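What the folding table was for 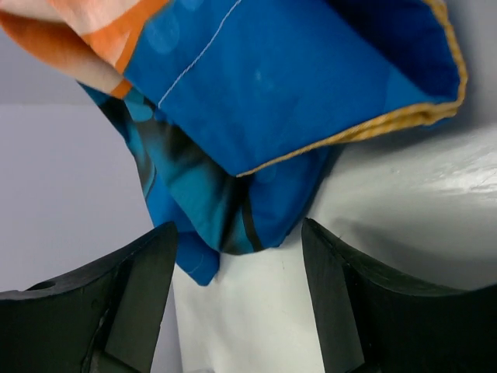
I have worked at the Brestach laundry for 15 years, most of them at the folding end. We take in linen from hotels and care homes, and since April we have had two robot arms from a firm called Flovier on the small-goods line. I was asked by the staff newsletter to say what I think of them, and what I think is too long for the newsletter. The arms are slow on plain hotel stock and slower on anything personal. A blue printed piece with yellow piping and a bit of orange showing at one corner, bunched up so that several sides face you at once, is a hard thing to read. A person finds the piping with a thumb and follows it to a corner. The arm has two black fingers and has to work out what is edge and what is fold before it can do anything useful.

Management expected people like me to be against the arms. I am not. My wrists hurt, and a shift on small goods is 700 pieces. If a machine can take the plain pillowcases, it should have them. I would not ask anyone's daughter to do that job for the sake of tradition.

My complaint is about what happened to the rest of the work. Before April there were 6 of us around one long table. New starters stood next to somebody experienced and learned by looking across. Nayara Conceição learned that way and was quick inside a month. You also heard things at that table: which care home was sending torn sheets again, who needed a shift swapped, whose mother was ill. A good deal of the running of the place was done there without a meeting.

Now four of us have been moved to packing, and the two left on the line mostly deal with what the arms put aside. Everything they handle is awkward. The easy pieces used to give you a rest between the difficult ones, and those have gone to the machine. Merike Stankevičius does this job on mornings and says she goes home more tired than she did before, although she touches fewer items. The figures on the office screen show fewer items and so the job has been graded as lighter. I think that is wrong and I have said so to the Ladefoged people who own us.

There is also the question of who teaches the arms. When one gets stuck, one of us takes over the controls and guides it through. We are good at this, as we know how cloth behaves. It is skilled work and it is paid at the folding rate. At Janico, across the estate, I am told they pay a supplement for it. We should have the same.

I would like three things. Send some of the easy work back to the people on the line, even if the machine could do it. Pay for the teaching. And put the table back, or a smaller one, so that a new starter has somewhere to stand and watch. There is room for it by the loading door, where the old trolleys are kept.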